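Chapter 7
Who Does the Work When the Machine Does the Work?

In November, the managers of a barber and salon supply company in Skimville called the floor staff together and told them that sorting and tidying would soon be automated. The word "soon" was used several times. Zhuoran Jiang, who had worked the returns bench for most of her adult life, went home and updated her résumé. She did not need it that winter, or the winter after.

The company had signed an agreement with a vendor called Trirmont. The vendor's sales material promised that its system would "free people from repetitive tasks." Promises of this kind are common, and students of the workplace should learn to read them slowly. Free which people? Which tasks, and who decides that they are repetitive? The returns bench handled 1,369 items in the month before the agreement was signed. Most were small, and many had been dropped, bent, or put back in the wrong box. Jiang could tell a good comb from a bad one by running a thumb along the teeth. Her job description called this "handling."

Before any machine could be put on the bench, it had to be taught, and the teaching was done by hand. Two workers, Jiang and Enda Coughlan, were given hand-held grippers and asked to practice picking up the goods they had been picking up with their fingers for years. Each was expected to complete 300 pickups a shift. A large share of these were done from the floor, where the dropped items were. Coughlan told the site supervisor that he had never worked so hard at being replaced. 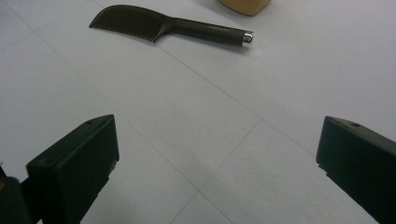 Figure 7.1 A hand-held gripper, open, with a comb lying on the floor tiles ahead of it.

Picking up a comb is a fair test of the claims made for automation. A comb lies flat, and there is little room to get a grip under it. The handle is a different shape from the teeth. A person deals with all this without thinking and is paid as if there were nothing to think about. When the same act has to be recorded, repeated, and checked, it suddenly appears in the budget as a technical problem. The wage for doing it does not always follow.

Pádraig Ní Bhriain, the supervisor at Skimville, kept notes on how the shifts changed. Fewer items were shipped out, and the backlog went to a second site at Skinusside, where no one had been told about the project. Workers there put in extra evenings through the end of the season. None of those hours were charged to automation. On paper, the project came in under cost.

Defenders of the project have a reasonable answer. Chrysoula Tzavaras, who managed it for the company, argued that early costs are always high and that bending to the floor all day is poor work for anyone. She was right about the bending. Her critics replied that a long-handled grabber and a wider bench would have fixed it, and that both had been requested 2 years earlier and turned down.

This chapter looks at what happens to jobs between the announcement of a machine and its arrival, a period that may last far longer than planned. Section 7.1 follows the Skimville returns bench through its first year. Section 7.2 turns to the question of who owns a skill once it has been recorded. Section 7.3 compares the case with the Riis warehouse, where Finbarr Keogh and his coworkers bargained over the terms before the first gripper was handed out.

Key Terms
deskilling
hidden labor
task and job
training work

Before You Read
Think of a job you have done or watched closely. Write down one part of it that would not appear in the job description. Keep your note for use in Section 7.2.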